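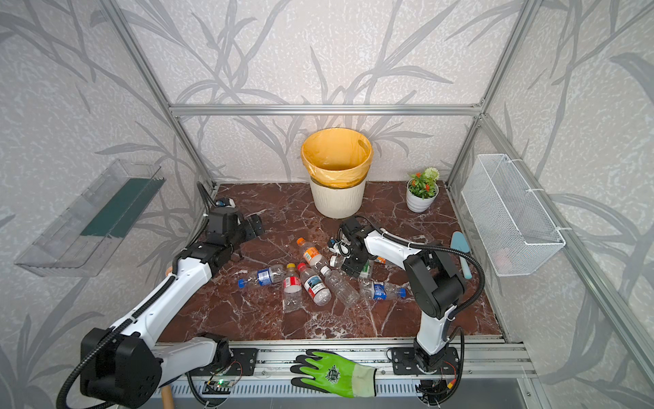
I want to make a case for wallpaper. Yes, wallpaper, the stuff our parents spent whole long weekends steaming off!

When we moved to Pletby I had 30 sample cards taped up in the hallway and every one of them was white paint. Then my neighbour Paora Pirihi had me over for a cuppa, and his dining room was covered in enormous green ferns, floor to ceiling. I stayed until 7 and mostly looked at the walls.

A pattern gives your eyes somewhere to go. You find a favourite leaf. You notice where two strips don't quite line up behind the door, and you grow fond of that too - I certainly have.

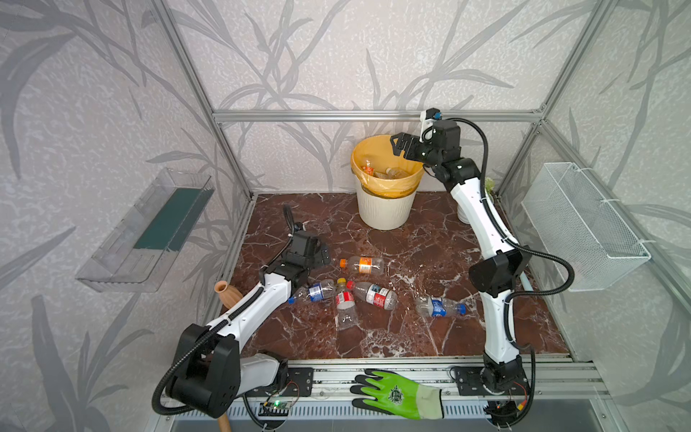 Home & Colour

People worry they'll get sick of it. Well, I've had grey reeds in my study for 21 months and I still grin when I open the door on a Monday. Start with the smallest room, pick a print bigger than feels sensible, and buy one extra roll. Paint can have the ceiling.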